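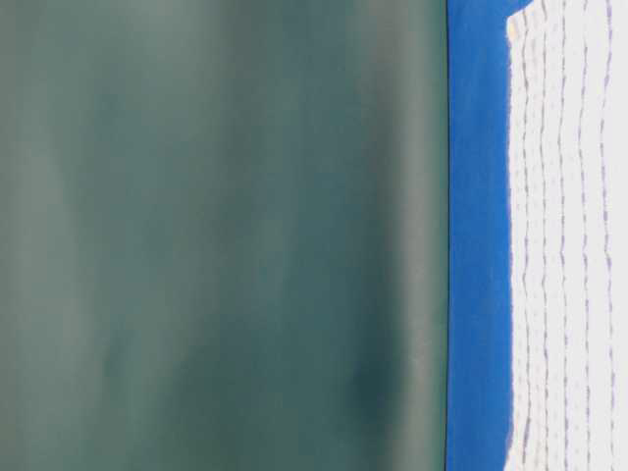
Getting Marks Off the Things We Wipe Every Day

By Graziella Parisi
2022-01-31

I have been meaning to write up my cleaning cloth routine since September, when my sister-in-law stayed with us and asked why I keep so many folded white cloths in the kitchen drawer. Well, I like a white cloth! You can see what it has picked up, you can wash it as hot as you please, and when it finally goes gray you can send it down to the garage with a clear conscience and start on a new one.

Let me begin with painted cupboard doors and other colored surfaces, which is what most of you write to me about. Dark greens and blues are lovely to live with (my mother's kitchen in Clistville was all green, and I still miss it), but they do show every cloudy streak when the light comes in sideways. Nine times out of ten the streaks are leftover soap. People squirt the cleaner straight on, rub until it foams, and walk away.

What I do instead is mix 700 ml of warm water with a very small squirt of dish soap, dip the cloth, and wring it until it stops dripping. Then wipe from top to bottom in long strokes, turning the cloth over as you go. Follow with a second cloth and plain water, and dry with a third. Yes, that is three cloths for one job, and my husband teases me for it, but the laundry is no bigger to speak of and the doors look so much better.

For a greasy smudge that won't shift, lay a warm damp cloth over it and leave it there while you put the kettle on. Come back and wipe gently. If there's still a shadow, put a little baking soda on a wet fingertip and try it first on a spot behind the hinge, as it can dull a shiny finish. I learned this on a very nice blue bread box and I am still sorry.

Now for edges and narrow gaps, the places where two things meet and a dark line of grime settles in before you notice. A thick cloth will never get in there. Wrap one thin layer of cotton over the end of a butter knife, hold it tight with your thumb, and run it slowly along the joint. An old toothbrush is good for corners but it does flick, so wear an apron, or at least not your good blouse.

As for washing the cloths themselves, I save them up and do them on their own, without fabric softener. Softener leaves a film, and a towel with a film on it just pushes water from one side of the counter to the other. If yours have already gone that way, add 200 ml of white vinegar to the rinse and run them through once more. Please don't ever put vinegar and bleach in the same wash. Hang the cloths outside if you have a line, and give them a good snap first so the texture fluffs back up.

Padded or quilted cloths take longer to dry than you'd expect. Mine went musty twice before I gave up stacking them the same evening. They get a whole extra night over the back of a chair now, and the thicker ones get turned in the morning.

One more thing, because Mrs. Rao asked so kindly in her letter: yes, you can use the same method on plastic storage tubs and lids. Skip the baking soda on anything clear, and dry the rims well before you stack them or the lids will stick together until spring.

Next time I'll get to the oven racks, which I have been putting off, and the question of what to do with a stained wooden spoon.

Get our household tips by email twice a month. Enter your address to subscribe. You can unsubscribe at any time.

Contact us | © 2022 Hukside Home Pages | Back to top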